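Scissors, sorted: a new pair of hands on the Juviswood returns bench

Sep 26, 2025

Anyone who has ever borrowed a craft box for a school hall or a village workshop will know the state the scissors come back in. They go out neat and they come home in a heap, big ones and little ones together, handles looped through handles, and somebody has to stand there and tease them apart before the next group can have them. At Juviswood, which lends out sewing and paper craft kits to schools, clubs and day centres, that somebody has for years been whoever was on the returns bench that morning.

Over the summer the firm began handing a share of that job to a pair of robot arms, and we went along to see how it was getting on and, more to the point, how the people who work beside it were getting on too. We were given a very good cup of tea and a stool by the bench, and stayed a good deal longer than we had meant to.
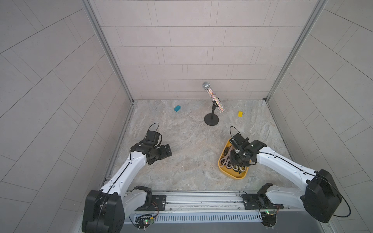

One of the two arms reaches into the yellow tray of scissors at Juviswood.

The bench team is a small one. Venkatesh Bhat has run it for 7 years, if you will forgive the numeral (he wrote it on our notepad himself, rather large, and underlined it). He was frank with us that he hadn't been keen when the idea was first raised. He had seen a demonstration at a trade show some time back, all flashing lights and a very smooth salesman, and came home thinking it would be more trouble than it was worth.

"I thought I'd end up looking after the machine and doing the scissors as well," he told us. "And for the first fortnight that is pretty much what happened, I won't pretend otherwise. It would stop, I'd go over, it would start, I'd sit down, it would stop again."

What changed his mind was his thumbs. Untangling scissors all morning is fiddly, pinching sort of work, and he'd got into the habit of wearing a support on his right hand by the afternoon. He still does a turn with the awkward ones, but the long stretches have gone, and he says he has gone back to playing the harmonium in the evenings, to the delight of some of his family and the patience of the rest.

The arms were set up by Flestico, a small engineering outfit which looks after them under a yearly agreement. Elango Pillai from Flestico spent much of the first month on site and has become something of a fixture in the tea room. Scissors, he explained, are a harder thing for a machine than you might suppose. They are shiny, they are thin, they open and shut when you don't want them to, and every pair in a pile is holding on to its neighbour.

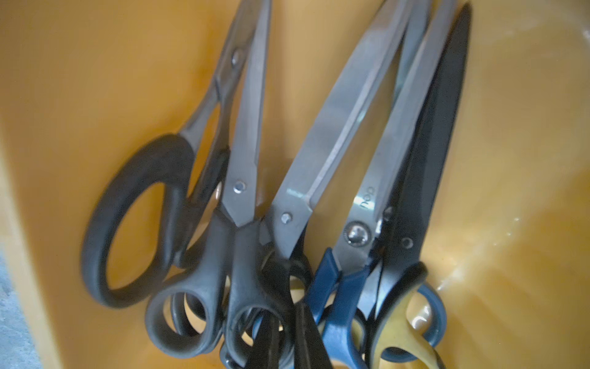 Will anyone lose their job over this?
Juviswood says the bench team stays the same size, and it has put that in writing to staff until November next year, when the arrangement will be looked at again with everyone round the table.

That letter mattered a great deal, by all accounts. Baltazar Barrera, who joined the bench from the packing side, said the mood before it went up on the board was rather low, with plenty of muttering by the lockers, and that he had gone as far as asking his cousin about work at a garden centre. He is glad now that he stayed put. His day used to be nearly all sorting and he now spends the bigger part of it on checking: opening and closing each pair, feeling for a loose pivot, looking for nicks, and setting aside the ones that want sharpening.

"It's the bit we always rushed," he said. "You'd get to the end of a big pile and you just wanted them in the boxes. Now I've got time to look at them properly, and I've found some right horrors, I can tell you!"

Last month 183 kits went through the bench, and it was the first month anyone can remember without a single complaint about blunt blades. Whether the arms should have the credit for that, or Mr Barrera, was the subject of a good-natured argument while we were there, and we shall stay well out of it.

Things have not all gone smoothly, mind you. The arms are slower than a practised person, and on a busy morning the bench can't wait for them, so people still pitch in by hand. There is the noise as well, a kind of whirring that Vignesh Kurian, the youngest of the team, says he stopped hearing after a week and Mr Bhat says he hears in his sleep. Mr Kurian has taken to the whole business with real enthusiasm. He has had four days' training with Flestico, and can now restart the arms, clear a jam and change a worn finger without ringing anybody up, and there's a small rise in his pay to go with it, which we were pleased to hear.

It was Mr Kurian too who asked for the rule that nobody reaches in while the arms are live, even if a pair of scissors is sitting right there looking easy to grab. It sounds obvious written down, but when you have picked up scissors from that bench every working day for years your hand goes out before you've thought about it, and two people owned up to having done just that.

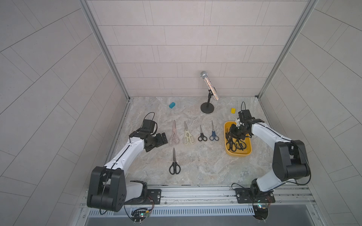

The other grumble, and we heard it from more than one person, is about talk. Sorting used to be done side by side, and a lot of the day's chat went on over it, births and football and whose car had failed its test. Checking is quieter work and people sit further apart to do it. Raghavendra Reddy, who manages the site, said he hadn't seen that one coming at all and was rather taken aback when it came up at the staff meeting. The morning break has been made longer as a result, and the checking tables have been pushed together under the window, where the light is better anyway.

Mr Reddy is in no hurry to add more machines. He would like to see a full winter through first, with the Christmas craft rush in the middle of it, and he wants the team to tell him what they would hand over next, if anything. Glue guns have been mentioned. So have the hole punches, though Mr Bhat has let it be known that he enjoys doing the hole punches and would like them left alone.

Groups wishing to borrow a kit for the autumn term can still do so in the usual way, and Juviswood asks that scissors be sent back closed, please, and in the pouch they came in.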